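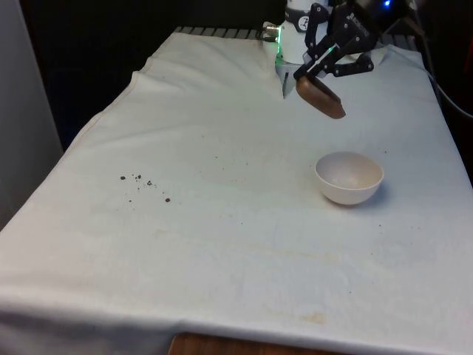 From: Adjoa Quartey
To: shed-robotics list
Subject: Re: Re: crumb sweeping, where are we at

Quick one before I lose the laptop to homework duty. Answers in between, sorry about the mess.

Shota Onishi wrote:
> Had a look at your log from last night. Two things. The Z offset
> looks like it was taken with the old finger pads, so you'll be
> out by a few mm at the tip of whatever it's holding. And why is
> the force threshold back at 9 N? Thought we settled on less
> after the tablecloth ended up on the floor at Pridalthorpe.

Yep, old pads. Redid the offset this arvo with the spatula in the gripper, measured at the tip not the fingers. Start pose now stops just above the cloth, which is what I wanted. From there it creeps down till the wrist feels something.

9 N was me restoring the wrong config. Will drop it tonight. The cloth just lies on the table, no clips, and there's still a fold up near the back left that the arm will happily plough into if the path goes that far. I've shortened the path for now. Joscha reckons iron the cloth. Joscha can come and iron the cloth.

> Also is the bowl meant to be where it is? In the planner it sits
> as a cylinder at the right, and the approach goes awfully close.

Meant to be there, yes. Crumbs on the left, bowl on the right, spatula comes in over by the bowl. Planner cylinder is too fat, I measured the rim and then added padding and then I think Tomoyo's script added padding again. Can someone who understands that script check? It's the bit under make_keepout, the colour of the marker changes when it pads so you should see it twice in the viewer.

> What are you using for crumbs? Meriem used rice and it bounced.

Dark crumbs, bigger than rice, a few big ones among the small. They show up well on white, which is half the battle for the segmentation. Trouble is the cloth has old stains, one brownish smudge near the front edge in particular, and the detector had a go at that too. Raised the contrast threshold and it left the smudge alone but then dropped the tiny specks in the middle. Happy to live with that. Milestone one is the big stuff.

Run numbers for those keeping score: 1474 frames in the August set, I threw out the blurry ones and got 1424 usable. Labelled 69 by hand before I gave up. If anyone wants a boring evening with a cup of tea the rest are on the shared drive, same folder as before.

> Are you going to keep the wooden one? I have a silicone scraper
> from Hirano you can borrow, it would conform better.

Keeping wood for now. The head's rounded and a bit cupped so only the middle of it really touches if it's tilted wrong, and wrist angle matters way more than I'd hoped. I've got it pointing down and off to the right at the start. Would like to try your scraper after, but one change at a time or we'll never know what did what. The handle might be too thick for the fingers anyway, can you put calipers on it?

Other bits:

- The bracket under the wrist plate is staying on. Yes it's ugly. Don't take it off, the holes are stripped and I dont have more inserts.
- Cable down the right side of the table: I want a second tie point on it before we go any faster. Joscha, you had a bag of those adhesive ones?
- Tenance firmware, still on the old version. Not touching it till the sweep works. Please nobody be helpful.
- Overhead lights off for test runs please, the detector's been tuned for it. Whoever's in the shed after me, that means the row at the back aswell.

Still to do on the actual sweep: lower till contact, hold light pressure, drag, lift. Drag is the only hard one. Where the crumbs should END UP is a whole other argument and I'd rather have it in person with snacks.

I'm there from 7:30 pm if anyone wants to come round. Side door sticks, lift and push.

Adjoa

PS Tomoyo, your 5 mm hex key is in my jacket. Sorry.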